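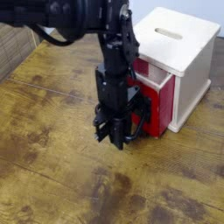 12/26/21

Quiet day after the noise. Everybody left by ten except Dilani, who is staying until after New Year's. I slept in, had toast and the last of the ham, and then decided to do something about the box.

The box is the little white one with the red drawer and the slot in the lid. It sat in our hall when I was growing up and then in Mom's spare room under a pile of sheets. Colleen Bélanger bought it for us at a church sale in August of the year I started school. She lived next door then. Mom used it for stamps and spare keys, and we kids pushed coins and notes through the slot in the top. Later on it was the mail box for our pretend post office. I was always the clerk.

I put it on the old work table, which is in worse shape than the box is. The top has taken forty years of people doing jobs on it. I keep saying I will sand it down. Dilani says leave it alone, and so far that is what I have done.

The drawer had been sticking. You had to hold the box with one hand and yank with the other, and then the whole thing came at you. I took it all the way out and looked at the runners. No damage, just paint. Somebody gave the sides a second coat at some point and never rubbed it back. I had a sheet of 120 left from the bathroom shelf, so I started with that and went over both sides lightly. I did not want to go through the red. Then I switched to 500 and rubbed a candle stub along the bottom edges. I wiped everything with a dry rag and tried it a few times. In and out, in and out. It still catches a little on the left if you pull it crooked, so don't pull it crooked.

Lunch was soup. Dilani made it with the Nikberg pot we got from her aunt, and it scorched on the bottom again. I don't think that pot likes our stove. We ate it anyway and talked about whether to drive out to Tikkanen tomorrow. The road was bad on Friday's forecast map and I have not looked since. If we go I want to return the Trandeck lamp, which flickers, and get a new bulb for the porch.

After lunch I went back to the box.
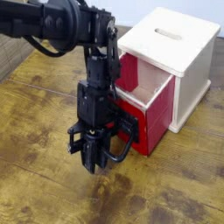 What should go in the drawer now that it opens? Keys and stamps, the same as before, plus the spare batteries if they fit.

I asked Dilani and that was her answer, and I had no better one. My first idea was the good pens, but I would never see them again. The batteries are in a bread bag on top of the fridge and that has been bothering me since summer. The stamps are in my wallet, going soft.

I thought about lining the bottom of the drawer with felt. There is a square of green left from the chair feet. I cut a piece, laid it in, and it looked like a pool table, so I took it out again. The bare wood is fine. If the keys scratch it, they scratch it.

The other question is the paint. The white could use a fresh coat, but then the red would look tired next to it, and then I would be doing both. I have half a can of Benano white in the basement from the window trim. I went down to check and it has a skin on it, though it is probably good underneath. Dilani voted no. She said if I paint it, it will look like something from a store. I wrote "paint box?" on the list on the fridge with the question mark.

Called Colleen around three to say Merry Christmas a day late and told her I had the box out. She remembered it right away. She says she paid next to nothing for it and that Mom tried to pay her back for years. She also says the drawer stuck when she bought it, so I may be the first one to fix it. Her hip is better. She is playing cards again. 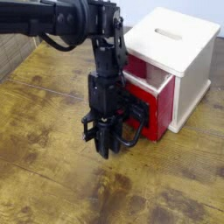
She wants me to bring it along next time I visit, so she can see the drawer work for herself. I said I would. It can ride on the back seat with a towel around it. I should take her a jar of the plum jam too, there are still plenty in the basement and we are not eating it fast enough.

Did the dishes, scraped the pot, took the trash out. Cold, no wind. Put the sandpaper away in the shoebox with the rest of it and found the small screwdriver I had been looking for since Thanksgiving.

Leftover potatoes for supper. Dilani is reading in the other room. I need to call the dentist when they open again, and look up the road to Tikkanen before bed.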